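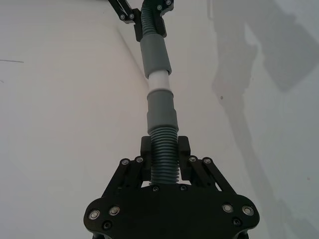
The Second Gripper

At Tilum we had 216 crowns left and one gripper short of a pair. Girard wanted 49 for the fittings alone! I had the catalogue open on my knees, adding it up again — and it fitted, with 3 to spare.

"Buy it," said my sister, before I had even turned the page round.

So on 28th October I signed for a matching pair, and oh, the joy of that signature. Next year, Jirkard permitting, we budget for 10.

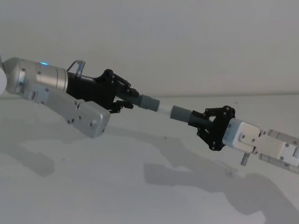 Two arms, one tube, Tilum workshop.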